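Plarari Textile Reuse Scheme
Progress report to the funder, second reporting period
Prepared by Yen-ting Ho

The report covers collection, sorting, washing and redistribution of donated sports clothing. Expenditure is reported separately on the standard claim form. 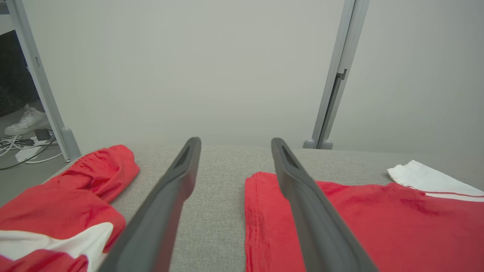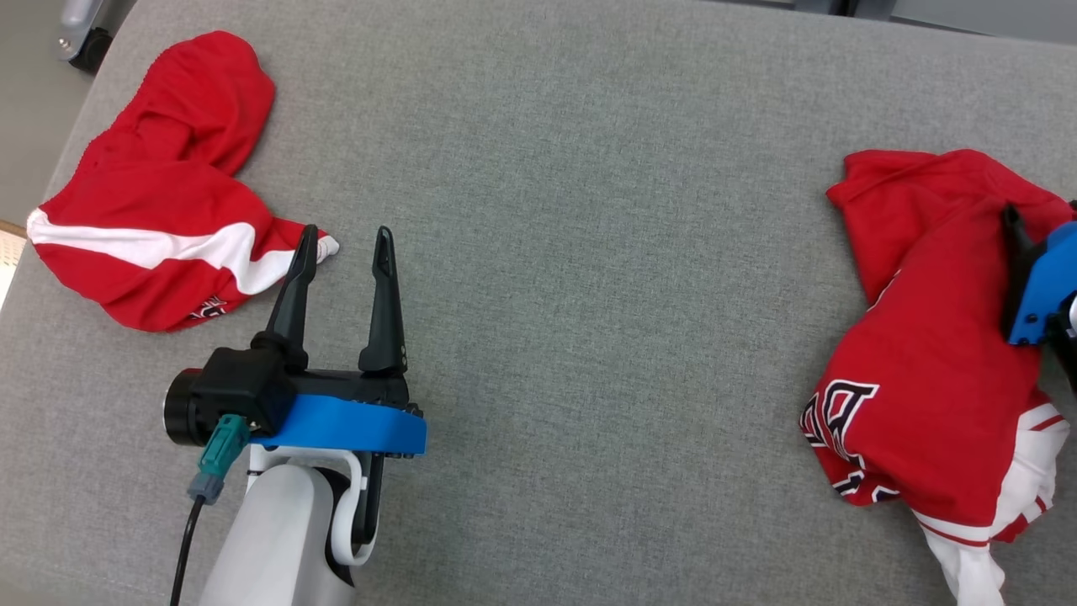

Clothing Recovery Team, Hornovel Depot

1. Position at the end of the period

The scheme is on programme against the agreed work plan, with one exception. Collection points are open at both sites named in the application, and the sorting line at Hornovel has run on every planned shift. The exception is the drying room, where commissioning slipped into February after the extract fan was delivered with the wrong mounting plate. The plate has been replaced and the room was handed over without further defects.

The target for the period was 900 garments issued to clubs and schools. The number issued was 957. Most of the excess came from a single donation of training tops at the Pan collection point, and the same result should not be assumed for the next period.

2. Collection

Donations are accepted in sealed bags and weighed on arrival. Bags that are visibly damp are opened first, as mildew spreads quickly to synthetic fabrics in storage. Footwear, shin pads and helmets are outside the terms of the grant and are declined at the counter. Staff at Pan reported that donors still bring these items regularly, and the wording on the collection bins has been changed to state the exclusions on the front panel instead of the side.

The collection round was moved to an earlier start. Traffic on the approach to Hornovel had been delaying the van's return, which left the afternoon shift short of material. The revised round has been in use for most of the period and waiting time at the depot has fallen.

3. Sorting and grading

Garments are graded A, B or C. Grade A is suitable for issue after washing. Grade B needs a minor repair such as a seam, a cuff or a drawcord. Grade C goes to fibre recovery. The written grading guide was revised once, to deal with printed club names. Under the earlier version any garment carrying a club name was graded C, and a large amount of sound clothing was lost that way. Named garments may now be graded A where the club has given permission in writing or no longer exists.

Elastane content remains a difficulty. The fibre recovery contractor accepts blends only up to a set limit, and care labels are often missing or illegible. Unlabelled stretch garments are being held in a separate cage until a test method has been agreed with the contractor. The cage is nearly full and further storage will be needed if the matter is not settled in the next period.

4. Washing and repair

Washing is carried out at low temperature with a non-biological detergent. Fabric softener is not used, as it reduces the wicking performance of polyester knits. The Fevus stock database now records the wash cycle against each batch, so that complaints can be traced to a date and machine. Two complaints were received. One concerned colour transfer on white shorts and was traced to an overloaded drum. The other concerned a residual odour, and the batch was recalled and rewashed.

Repair capacity was below plan for the first part of the period while the overlocker was awaiting a replacement looper. Grade B stock built up during this time and has since been cleared, apart from items with broken zips. Zip replacement takes too long to justify on most garments and a proposal to regrade these items as C is attached to the claim form.

5. Distribution

Clothing was issued through the existing network of schools and junior clubs. Requests are made by size and type only. Colour is not guaranteed, although the depot tries to keep teams matched where stock allows. Demand for junior sizes exceeded supply throughout, and adult medium remains overstocked.

6. Risks

The lease on the Pan collection point has a break clause that the landlord may use in the coming year. An alternative unit has been viewed and found suitable, but its loading door is narrow and would need widening. The cost is not in the current budget.

The price paid for recovered polyester fell during the period. Income from Grade C material was therefore lower than forecast, and the shortfall has been met from the contingency line.

7. Work planned for the next period

Agree the test method for unlabelled stretch garments.
Issue the revised grading guide to both sites.
Run 5 drop-in collection sessions at schools, aimed at junior sizes.
Complete the electrical inspection of the drying room.
Submit the revised forecast for fibre recovery income.

No change to the grant total is requested. Approval is sought to move the unspent repair materials budget into storage.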